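Home | Modules | Timetable | Staff | Library | Contact

This site uses cookies to remember your settings. Accept | Manage

Hardware Maintenance, Unit 3: Inside the Desktop Case
Fulness College, evening course
Handout for session 4

What this session covers

Last week dealt with the outside of the machine: ports, leads, labels and the asset register. This week the side panel comes off. By the end of the session you should be able to find the power supply, the drive bays and the mounting points, and say which parts can be removed without tools. The board and processor are left for session 5.

Bring the workbook and your own screwdriver if you prefer it to the ones in the kit. The desktops come from the Ornar stock and are not all the same model, so the layout in front of you may differ from your neighbour's.

Before opening the case

Shut the machine down and switch off at the wall. Pull the mains lead out of the back, then press the power button once and hold it for a few seconds. Lay the case on its side on the bench. Clip on the wrist strap.

The power supply itself is never opened on this course. It can hold a charge after the lead is out, and there is nothing in it that a technician at this level repairs. A faulty one is replaced whole.

Finding your way about

Start with the power supply and work outwards. It is a large metal box, and in most cases it is easier to spot than anything else. Its position varies. Older towers have it at the top rear, many newer ones at the bottom, and small office desktops put it wherever it will fit, sometimes right beside the drive housing with only a strip of sheet metal between the two.
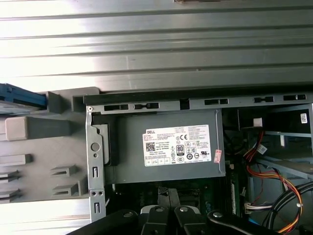

One reader of last year's notes wrote in to say that the hardest part of the session was telling structure from components, and that she had spent ten minutes trying to remove a bracket that was part of the chassis. She suggested looking for the screws first and tracing what each one holds. It is a good method and we now teach it. Pick a screw, work out which two parts it joins, and write that down before you turn it.

Rails, slots and brackets

Slots in a rail or bracket may take the tabs of a cover, guide a part into place or simply save metal. A round hole may be for a screw or for a locating peg. If a panel will not lift, check for tabs still sitting in their slots and try sliding it along before you pull upwards. Forcing it bends the tabs — and a bent tab means the lid never closes properly again.

Drive housings

Plastic housings are common in office machines. Many use caddies or clips in place of screws, often in a bright colour to show that they are meant to be handled. Blue is usual on several makes, but check the service sheet. Disconnect the data and power cables before sliding a drive out.

Practical task

Work in pairs. Draw a plan of the open case on page 17 of the workbook and label the power supply, drive bays, rails and any brackets. Mark each visible screw with a cross. Take out one drive, refit it and have the plan signed.

Reading

Bosano service guide, page 51 onwards. The section on fixings in the Liapis manual is also useful, though its drawings are of tower cases only.

Plans should be handed in by Sat 29 May, in room 215.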